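## 4. Workspace Segmentation and Action Filtering

This section describes the two software stages that sit between the raw demonstration stream and the policy trainer: the segmentation of the usable work surface, and the filter that removes or relabels action samples that the follower arm cannot reproduce. Both stages run offline in the Bimell toolchain. The online controller, Zeline, is described in Section 5 and uses the same surface model with a shorter time window.

### 4.1 Surface model

Earlier versions of the pipeline assumed a rigid tabletop and fitted a single plane to the depth image at the start of each episode. This assumption fails when the work surface is a cloth on the floor. The cloth moves with contact, its folds change the local height, and its outline is not a stable rectangle. A plane fit to the whole cloth gives a correct mean height but places the contact point of a low object too high or too low wherever a fold passes under it.

We therefore keep two estimates. The first is a support plane, fitted to the hard floor around the cloth and held fixed for the episode. The second is a height field over the cloth, stored as a grid in the support plane's coordinates and updated at each keyframe. A grid cell that has not been seen since the last contact nearby is marked stale. Stale cells fall back to the support plane plus the cloth thickness measured at calibration.

The boundary between cloth and floor is found from color and from the height field together. Color alone is not reliable under mixed lighting. Warm light can shift a green or gray fabric toward beige, and the same light reflected from a polished floor produces bright regions with no matching depth return. We use the color classifier to propose the boundary and accept a proposed segment only when its two sides differ in texture statistics as well. Segments that fail the second test are bridged with a smoothing spline. No attempt is made to recover the exact edge under an occluding arm.

### 4.2 Object proposals

Objects are proposed as connected regions inside the cloth boundary that differ from the height field by more than the local fold amplitude. The fold amplitude is computed over a moving window and not set globally. On a flat cloth this threshold is small and thin objects are found. On a heavily creased cloth it rises, and thin objects are lost from the depth channel and must be recovered from color.

Transparent and translucent plastics are the main source of missing depth. Depth returns from a bottle of this type are concentrated on the printed label and the cap, and the body between them is often empty. The proposal stage groups separated returns when they lie on a common axis and when the color image shows a continuous region between them. The grasp axis is then taken from the color region, and the height from the label returns. If the label is hidden, the height is set from the size prior of the object class and the proposal is flagged as low confidence.

Regions outside the cloth boundary are discarded before grouping. The order matters in a cluttered room, where cables and furniture bases near the boundary would otherwise be merged with objects lying close to the edge.

### 4.3 Action filtering

Each demonstration is recorded as a sequence of gripper poses with a finger opening. The poses are expressed in the support plane frame. A sample is kept unchanged if the follower arm has a collision-free inverse kinematics solution within its joint speed limits. Otherwise it passes through two repair steps.

The first step retimes the segment. The path is left as recorded and the time law is stretched until the speed limits hold. Segments that need to be stretched by more than 70 percent are rejected, as the resulting motion no longer resembles the demonstrated one in its contact phase.

The second step shifts the wrist pose along the null space of the task. For an elongated object lying on its side, rotation of the gripper about the object's long axis is partly free, and the solver may use up to 30 degrees of it. For objects with no free axis the step is skipped. Shifted samples carry a label so that the trainer can weight them separately.

Left-hand and right-hand streams are filtered independently and then checked as a pair. An episode in which one hand is idle is kept, with the idle hand's actions masked. Masking is preferred to repeating the last pose, as a repeated pose teaches the policy to hold the idle arm at whatever point the demonstrator happened to rest.
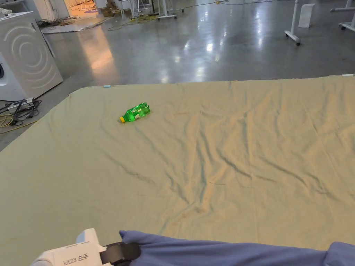
**Figure 2.** Head view with the left-hand gripper in the foreground. The target is a plastic bottle lying on a creased cloth. Cables and equipment stand outside the cloth boundary.

The layout in Figure 2 exercises most of the cases above. The bottle is the only loose object on the cloth, so grouping is unambiguous, but its body is translucent and the surrounding folds are long and diagonal. The sleeve crosses nearly the full width of the near side. Boundary segments hidden behind an arm in this position are bridged as described in Section 4.1, and height cells beneath it are not updated until they come back into view. The bright reflections on the floor beyond the far edge are handled by the texture test.

### 4.4 Implementation notes

The segmentation stage is written as a stateless worker that reads one episode and writes one annotation file. Restarting a failed job therefore requires no cleanup. The inverse kinematics checks use the Vukadinović solver with its default tolerances, wrapped so that a timeout is reported as a failure and never as a missing value.

Annotation files are versioned against the calibration record. When a calibration is corrected, the Stullton scheduler marks all dependent episodes for reprocessing and leaves the raw streams untouched. Filter thresholds are stored in the annotation header, and the trainer refuses to mix episodes whose headers disagree.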